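Is the disc of Lisent the same cut they showed in theaters?

Asked Apr 16, 2019

I saw Lisent, the animated one with the lighthouse family, in a theater in January with my kids. Last week we rented the disc and the ferry scene seemed a lot shorter. My daughter also remembers a second song in the kitchen.

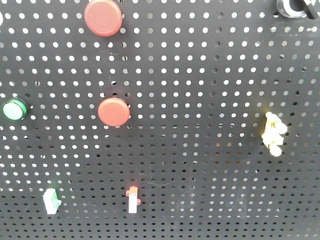 The case only says "family version" and gives no running time. Does anyone know if there are two cuts, and which one has the song? I would like to buy it but not if it's the short one.

2 answers

Answer from trorkberg_reels

There are two. The theater cut has the kitchen song. Priltetura put out the disc, and they used the version made for school showings, with part of the ferry scene gone.
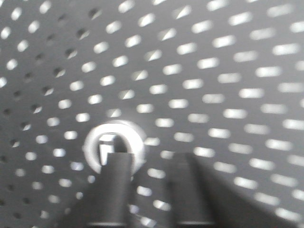 Gray perforated panel, close view

Look at the back of the case, bottom left, under the rating. Catalog number 3130 is the school version. The full one ends in 4000 and has Lenz printed on the spine. I have both and the picture quality is the same. The full one costs more.

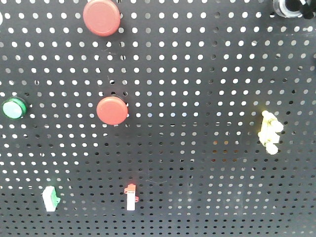

If you rent, ask the store to read you the number over the phone. The front covers are identical.

Answer from popcorn60

I thought the song was in the end credits? Maybe let it play all the way out before you buy another one. My kids liked the short one fine.
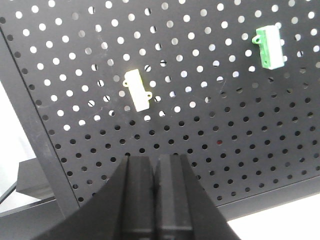

Black pegboard with off-white clip

Edit: checked, the credits on mine are just music.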